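MEDIA RELEASE
Saturday, June 19, 2021

Stallex opens snack packing bench to small importers

Stallex will take bookings from next week for its new packing bench at Storkow, where small food importers can have snack lines sorted, bagged and trayed for local grocers.

The service is meant for sellers whose orders are too small for a full packing line. Pouches go through the bench by hand, one customer's stock at a time, and the minimum order is 10 cartons.
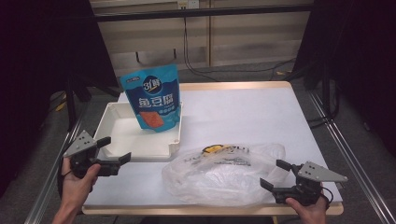 Fish tofu, seaweed and dried fruit make up most of the early bookings. Importer Fastano has signed on for an eight-week trial and expects to add a second range in January.

"Our pouches come in all shapes and the bags get crumpled in the carton," said Donnie Kinnear, who buys for Fastano. "We wanted someone to handle them by hand, and at a price that made sense for three or four lines."

Outer bags are kept separate from the pouches on the bench — clear film and printed film go into different bins — and customers can ask for their bags back.

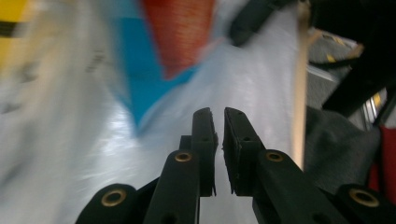 A translucent plastic bag at the packing bench.

Yaroslav Semeniuk, operations manager at Stallex, said the bench would run two shifts to start with. A second bench will be considered once the Fastano trial is finished.

Labels are supplied by the customer. Stallex does not translate packaging or give advice on labelling rules, and stock must be ready for sale when it arrives.
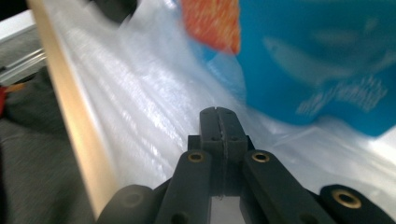 Page 2

Bookings are handled by Siddiqui, the company's freight agent, which can also organise pick-up from the wharf. Cartons should be marked with the customer's name and the number of pouches inside.

Media contact: Yaroslav Semeniuk, Stallex, Storkow

ENDS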